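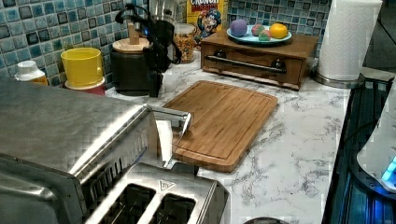 Skitach opens leadership coaching programme to first-time managers

May 2021 - Skitach, the executive coaching practice, has announced a new programme for people taking up their first management post. The programme, named Plorirley, will offer 100 places in its opening year and is open to staff from private firms, charities and public bodies.

Plorirley runs for 25 weeks. Each participant is matched with a coach and meets that coach every fortnight, by video call or in person. Between meetings, participants keep a short written record of decisions they have taken at work, and this record forms the basis of the next conversation.

The programme follows a pilot carried out with Fineo, a logistics firm, which ended in March. Team leaders from four depots took part. Fineo has since reserved places for a further group, drawn this time from its customer service and finance departments. 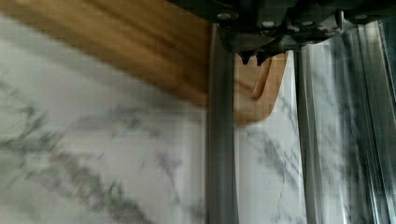

Who can apply?
Anyone who has been in a management post for less than two years, or who has accepted such a post and will start it before the programme begins. Applicants need the written support of their employer.

Skitach has coached senior staff for many years and received 208 enquiries last year from employers seeking help for people at an earlier stage. Most asked for support with the same matters: giving difficult feedback, managing former colleagues and handing work to others.

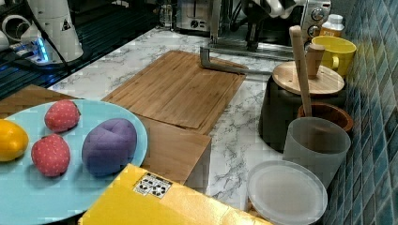 The practice has appointed six further coaches to meet this demand. All have held management posts themselves, in fields including nursing, retail and the armed forces, and all will receive regular supervision from a senior member of the practice.

Khattak, the training charity, will fund a number of places for applicants from small organisations that could not otherwise meet the fee.

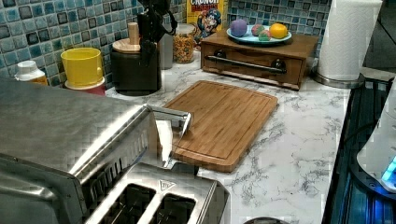

These funded places carry a registration charge of £25, payable by the employer. The content and the amount of coaching are the same for all participants - funded or otherwise - and coaches are not told how a place has been paid for.

Application forms and a full list of fees can be requested from the Skitach enquiries office.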